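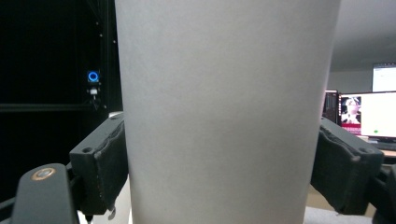
Gimuvon notebook, August, started 9:40 in the morning

Picking up where I left off on the recall threads. For anyone coming to this cold, we're reading public comments left under the news stories on the Lalach recall petition, and trying to mark down who each commenter thinks is really behind it. That last bit is the hard part. Plenty of people say the recall is about the water rates, and plenty more say the water rates are a cover story, and then there's a good-sized crowd who believe both things at once, sometimes in the same sentence (I have a soft spot for those, I'll admit, they're a pleasure to read after a long run of one-word insults).

The first batch is 246 comments. I read all of them through once without marking anything, with the code sheet turned face down, which I'd recommend to whoever does the next batch. It took most of the morning and I drank too much coffee, but I came out of it with a much better feel for how these folks talk to each other. They know each other! Half the thread is people picking up arguments from a school board fight that happened years before, and unless you've read a few hundred lines of it you'd take those for new claims about the recall.

What I noticed on that first read, in no special order:

The word "they" does an awful lot of work. Sometimes it means the council, sometimes the county party, sometimes the paper that runs the comment section. I counted three different "theys" in one comment and still couldn't tell you which one was supposed to have paid for the yard signs.

Timing comes up all the time. The petition landed right before the budget vote, so one side says it was planned to wreck the budget and the other says the budget was rushed to get ahead of the petition. Same calendar, opposite story. I've been putting a small T in the margin for these and I think it deserves its own code.

People quote a radio show and leave the name off. I'm marking those as "outside source, unnamed" for now.

Then I went back with the code sheet and got started properly. Code 2 (names a hidden sponsor) went quickly. Code 4 (suspicion of the other side) did not go quickly at all, and that's where the rest of the day went.

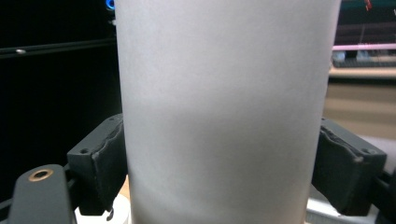 Code 4 asks how suspicious a comment is on a scale of 1 to 5, and the trouble is in the middle. A 1 is easy, that's somebody who thinks the recall is a normal recall and wants to know where to vote. A 5 is easy too. But I had a long string of comments that I gave a 3 before lunch and a 4 after lunch, and when I laid them side by side I couldn't find the spot where the tone changed. It's like the shading on that white cylinder, lighter left of center and then gradually darker over to the right edge, with no line anywhere that you could put a finger on. If our scale is going to have steps in it, then the steps are ours, and we should write down where we put them. I started a page of anchor comments for this, two per level, and I'd love for everyone to argue with it before we go on to the larger batch. My 3s are the shakiest. One of them is just "funny how that works" and I went back and forth on it for longer than I'd like to say.

A side note on Govesis, for whoever looks after the license. It's holding up fine for tagging, but it still sorts replies by the time they were posted and loses the thread order, so a reply that says "exactly, just like the last mayor" can end up four screens away from what it's agreeing with. I've been keeping the original page open next to it and checking by hand. Slow, but I caught several that I would've coded backwards. There's a sarcastic "oh sure, very grassroots" that reads as plain support for the petition if you meet it alone.

I also pulled the older Gavrilă set out of the archive to compare, the one from the referendum threads. It has 422 comments and was coded with the previous sheet, which had no code for timing, so we can't line the two up straight across. Still, reading down a page or two of it did me good. The complaints are the same complaints. Someone far away is steering things, the paper won't print it, wait and see who gets the contract. The big difference I could find is that in Gavrilă the commenters argued mostly with the news stories, and in Lalach they argue with each other, and I suspect that pushes the suspicion scores up by itself, because a neighbor's answer gets an answer. Only a hunch so far, and I haven't tested it.
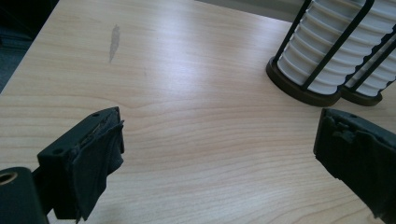 Changes to the code sheet, for discussion

Code 4 stays a five-point scale, with the anchor page stapled to the back.

New code for timing. Mark it when the commenter says the date of something is proof of a plan. A plain mention of the date doesn't get it.

"They" with no clear owner gets coded as unclear, full stop. I know it's tempting to guess. I guessed on the first thirty and had to go back and undo it.

Jokes get coded for what the commenter seems to mean, with a J beside them so we can pull them out later. Please use the J generously.

Deleted comments that survive only inside somebody's reply are left out. (I went the other way on this at first, and there's still a stray page of them in the folder, so please ignore it until I clean it up.)

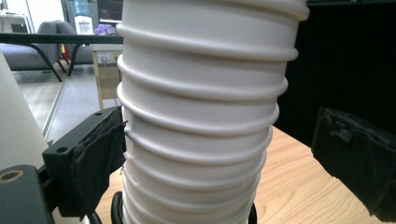
Should a comment that backs the recall get a higher suspicion score just for backing it?

Support for the petition and suspicion are coded separately, so a comment in favor can get a 1 if it gives ordinary reasons and blames no hidden group. The same goes for comments defending the council, and a few of those are the highest scores in the batch.

4:15 in the afternoon. Second pass done through the end of the first story, with the other stories still to go. I'd like a second reader on the 3s before I touch them again, ideally somebody who hasn't looked at my margins. The marked copy is in the green folder and the clean one is in the tray beside the printer. I'll start tomorrow on the bridge contract story, where the comments are longer and, going by the first screen, a good deal crankier.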